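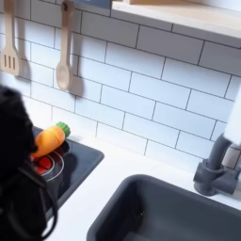
We're Janatix, and we write the planning software that tells a robot arm how to get from A to B without knocking anything over. I'm Blagoje Kadrić, and I started the company with one planner and a lot of stubbornness! Our main product, Vuvley, replans every 400 milliseconds, so when a grasp comes in a bit crooked it can adjust on the way. Holding a toy carrot over a play stovetop sounds easy – then you try planning around the wall behind it, the faucet and a spoon hanging off a hook.

We're a small team in Ultosthorpe, and we answer our own support mail (yes, even the long ones). Want to try Vuvley on your arm? Write to us and I'll set you up myself.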